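Fitting the Sowah Night Latch to a Garden Gate or Shed Door

Section 2: Before You Start, and Fitting the Latch

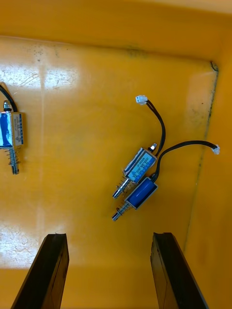
2.1 A few words before you pick up a screwdriver

Thank you for choosing the Sowah. We know that most people would like to get straight on with the fitting, and we were very much the same when we put the first one on our own side gate, but do please read this section through once with a cup of tea before you begin. It will save you a good deal of going back and forth to the toolbox later on.

The Sowah works by means of a small solenoid, a coil with a metal plunger through the middle. When the coil is given power, the plunger moves and the latch lets go. When the power stops, a spring puts everything back where it was. The solenoid comes already fitted inside the latch body, and you won't need to open the body during normal fitting. If you have bought a spare, keep it in its bag somewhere dry until it's wanted.

You will need a cross-head screwdriver, a drill with a 2 mm bit for the pilot holes, a pencil, a spirit level and a little masking tape. The gate post should be at least 70 mm wide on the face where the latch is going. If yours is narrower, the Stodmont backing plate (sold separately) will give you the extra width and looks quite smart once it's painted.

CAUTION: Do not plug in the power supply until you reach step 9. The plunger moves quickly and can give your fingertip a nasty nip.

2.2 Fitting the latch body

1. Close the gate and check that it hangs properly. A gate that drops on its hinges should be put right first, as no latch of any make will cure it.

2. Hold the paper template against the inside of the post, with its top edge level, and tape it down. Most people like the latch at hand height, but if you have small children you may prefer it higher up.

3. Mark the four screw holes and the larger cable hole with your pencil. Take the template off again, and do keep it, because you'll want it for the keeper in a moment.

4. Drill the four pilot holes. Go gently if the post is old, and stop if the timber begins to split.

5. Drill the cable hole right through, using a bit a little wider than the cable. Push the rubber sleeve into the hole so that the cable can't rub.

6. Feed the cable through from the latch side and screw the body to the post. Leave the screws a quarter turn loose for now.

7. Tape the template to the gate itself, lining up the printed arrow with the middle of the latch, and fit the keeper with the two shorter screws. Close the gate slowly. The tongue should slide into the keeper without scraping. Nudge the body up or down until it does, then tighten all four screws.

NOTE: Timber swells in wet weather. If you are fitting in a dry spell, leave a small gap between tongue and keeper, and look at it again in October or thereabouts.

2.3 Connecting the power

8. Run the cable back to the Mamness power supply, which must be kept indoors or in a weatherproof box. Red goes to the terminal marked plus and black to the terminal marked minus. Give each wire a light tug to make sure it is held.

9. Stand clear of the latch, plug in the supply and press the test button once. You should hear a single firm click as the plunger moves and another as it returns.

10. Repeat the test with the gate closed, and ask somebody to pull gently on it while you press. It should open freely.

CAUTION: Never hold the test button down for longer than a few seconds. The coil is made for short bursts and will become hot if it is kept switched on.

2.4 If something isn't quite right

No click at all: check the plug, then the two wires at the supply, then the fuse in the plug. A loose black wire is by far the most common cause, and we have done it ourselves.

A click, but the gate stays shut: the tongue is probably pressing hard against the keeper. Loosen the keeper screws, move it a little and try again.

A buzzing noise: the plunger may have grit on it. Unplug the supply, remove the front cover and wipe the plunger with a dry cloth. Please don't use oil, however tempting, as it gathers dust and makes matters worse.

The latch should give roughly 4000 openings before the spring needs changing. Spare springs, solenoids and covers can be ordered from Wokix, and the part numbers are listed on page 56.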